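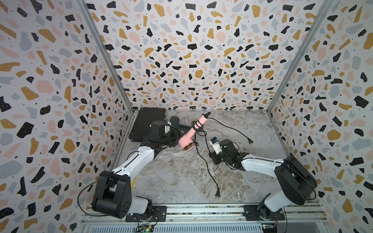
Terrazzo wall paper, marble-look floor panel, black case at back left.

Cord storage and flex wear, notebook 4
July 21, 2019

Purpose: decide whether winding a power cord tightly around the appliance handle shortens its life enough to justify a line in the Hirkavov repair guide. Returns since March show most dead cords failing within a hand width of the strain relief. Plug end is rarely at fault.

Samples: 18 cords, same two-conductor stranded type, all from the Plendilden lot. Split evenly between tight wrap and loose loop. Cut ends are tinned and labeled on masking tape. Two of the labels had to be redone after the ink smeared, so check against the bag numbers and not the tape.

Rig: pivot arm, 90 degrees each side, 400 g hung weight. Continuity read on the Candik meter, clips on both conductors. Meter zeroed before each cord.

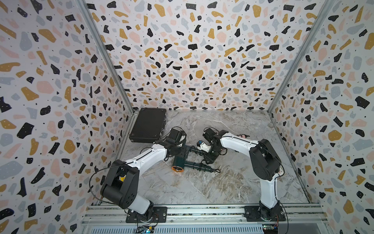
Conditioning

Tight group wound on a dowel and banded for 104 hours at room temperature. Loose group hung on pegs in open loops for the same time. Bands removed one cord at a time, right before mounting.

The tight group keeps a visible set after unwinding. Jacket goes slightly flat on the inside of the first turn. No cracking under the loupe on any sample. The set relaxes by hand warming, but I did not allow that here - it would mix in another variable.

Flex runs

First open conductor came at 272 cycles, tight group, cord 7. Break was at the exit of the strain relief, where the first turn had started. Meter flickered for several cycles before it stayed open. Counted as failed at the first flicker. If we change that rule later, all the sheets need to be rescored.

Cord 11 slipped in the clamp and is thrown out. Clamp jaws now have a strip of inner tube in them. Cords 1 to 6 were run with bare jaws and should be repeated before anyone compares the groups.

Of the dryers on the marble surface, the pink one has its cord coiled several times around the handle. Same habit as in the returns. The tight wrap in the test starts with the first turn hard against the strain relief.

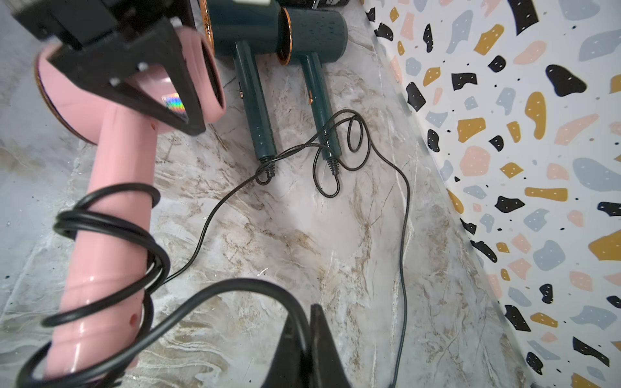
To do

Repeat cords 1 to 6 with lined jaws.
Make one slack loop at the strain relief before the first turn, then wrap as usual. Run it as a third group.
Ask the Buenaventura shop for their oldest failed cords, with the relief still attached.
Section cord 7 lengthwise and count broken strands.
Order more dowel - the present piece has a dent that marks the jacket.

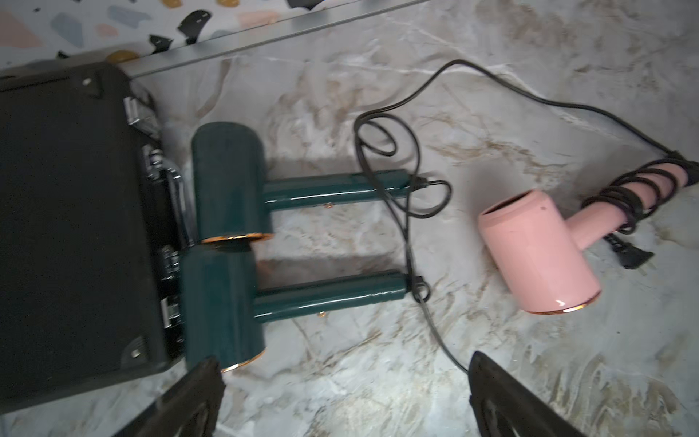

D. Orvelkamp
Bench technician, cords and connectors

Added after lunch: cord 7 sectioned. Strands are broken on the inside of the bend only, in a short zone under the lip of the relief. Outer strands are bright and intact. Pieces are in the small parts drawer, taped to a card. No wording for the guide until the repeats are in.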